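Rulitz stuck on the kitchen level, save wont load past 477

Posted in Puzzle & Sim Games > Rulitz

Danish Kakakhel
Hi all, quick one hopefully. Playing Rulitz on an oldish laptop, got it in the Plonuteo sale back in April and only just got into it properly. Great so far. But I'm stuck in chapter 3. Score hits 477, door chime goes, then nothing. No door. I can walk about, menus work, music carries on, just cant leave. Quit and reloaded, same again. Autosave puts me right back after the chime so I can't even redo the last bit.

Tried so far: restarting the game, restarting the laptop, turning shadows off, windowed mode. Haven't reinstalled, don't want to lose the save (no cloud sync on mine, or I cant find it). 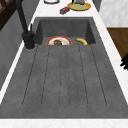

Kitchen level, sink and drainboard

Is this a known thing or have I missed a step? Don't mind spoilers for chapter 3, please nothing after that. Also is there a manual save anywhere?? Only ever seen the autosave icon.

Bushra Jatoi
Known bug, had it myself. It's the hint setting. If you switch hints off part way through a chapter the game stops checking whether you've finished, so the chime plays but the door script never runs. Turn hints back ON from the main menu, not the pause menu, pause menu one doesn't stick. Then load your save and wait 20 seconds without opening anything. Door should go.

If it doesn't, use the older autosave. Game keeps 2 of them. Main menu, Load, then hold the left shoulder button (or Tab on keyboard) and the second slot shows up. No idea why they hid it. You'll lose a few minutes of play, no more than that.

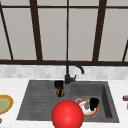
Copy your save folder somewhere safe before any of this. It's in Documents under the game name. Just drag the whole folder to your desktop. And no, there's no proper manual save, people have been asking for ages. Closest thing is going back to the main menu, that forces an autosave, but it overwrites the older slot so be carefull if you're already stuck.

Reinstalling won't help btw. I did it, complete waste of an evening.

Gadisa Jemal
just skip chapter 3 its the worst one anyway. chapter select is under extras. Zulu is a better game if you like this sort of thing, same idea but it runs on anything

Hậu Võ
Bushra's fix worked for me, but the first part only worked once I'd unplugged my controller. With it in, the hint option kept flipping itself back. Might just be my pad, its a cheap one.

Wouldn't use chapter select as Gadisa says, unless you don't care about the ending. It marks 3 as skipped and you can't get the full score after that, even if you go back and play it through.

Danish Kakakhel
Hints! Yes, I did turn them off, right at the start of the chapter. Main menu thing did nothing but the second autosave did the trick, door opened first go. Thanks Bushra. Folder backed up as well. Marking this as solved.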